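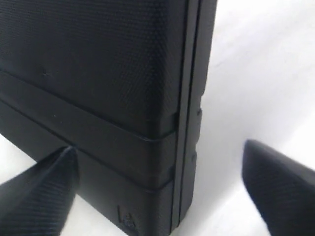 Black case, close up, showing the patterned surface and the seams across the front.

Bokwood Travelers' Club
Minutes of the summer meeting, July 5, 2026

Eifion Gough took the chair and welcomed everyone, with a special hello to the new faces by the door (there was still lemonade left, and he hoped they would help themselves). The spring minutes were read and approved after a small fix to the spelling of Plalevbridge, which had lost its second "l" somewhere along the way.

1. Fall trip to Plalevbridge
The coach is booked for the third week of September, and 15 seats are still open. Eifion reported that Jarman, the coach company, will let each person bring one suitcase for the hold and one small bag to keep at their seat. Several members remembered last year, when bags were piled up in the aisle all the way to the lunch stop, and it was agreed – warmly, and at some length – that we will stick to the limit this time. Anyone who needs to bring medical equipment should let Eifion know ahead of time and it will not count toward the limit.

2. Baggage on the Skokemex flights
There was a long and friendly talk on this one. Members flying with Skokemex for the winter trip asked whether the fare covers a checked bag. It does not on the cheapest ticket, and the fee is $134 each way if you wait and pay at the airport. Paying when you book costs a good deal less, so please look closely at that page before you click through.
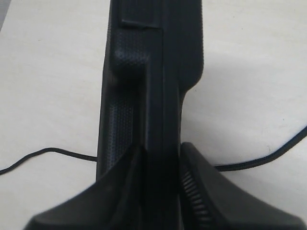

We also went over what to do when a bag fails to show up. The advice was to go to the airline desk before leaving the baggage hall, ask for a written report, and hang on to the tag stub and any receipts for things you have to buy in the meantime. One member got her suitcase back after 2 days by doing just that, and she kindly offered to share her letter with anyone who would like to copy it.

3. Travel insurance
Held over to the next meeting, as we had run well past time by then and the hall was needed.

4. Any other business
A blue umbrella was left behind in the spring and is in the hall cupboard. Thanks were given for the lemon cake.

Next meeting: September, same hall, day to be confirmed by email.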